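About the Skastirley Robotics Club

We're a lunchtime-and-after-school club at Skastirley Secondary College, open to anyone from Year 7 up, and you don't need to have touched a line of code before you walk in (plenty of us hadn't!). Nipon Intarasuk, who teaches maths the rest of the week, started the club with four students and a box of second-hand motors, and we've grown to 14 regulars since then.

Our big project this year is bin picking, which we've nicknamed Cedeo. The KUKA arm has to reach into a metal bin, find a red or green block and get hold of it, whichever way it happens to be lying – a lot harder than it sounds, and we've had some very long arvos over it. 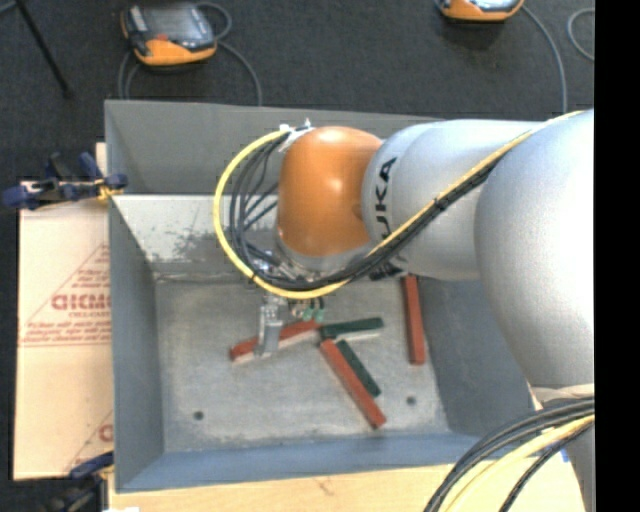 Coming Along

We meet Tuesdays and Thursdays in Room 277, and the first session back is Mon 20 January so the new Year 7s can have a proper look around. Bring your lunch, a notebook and a mate if you'd like one with you. Mums, dads and grandparents are always welcome to pop in for a chat too.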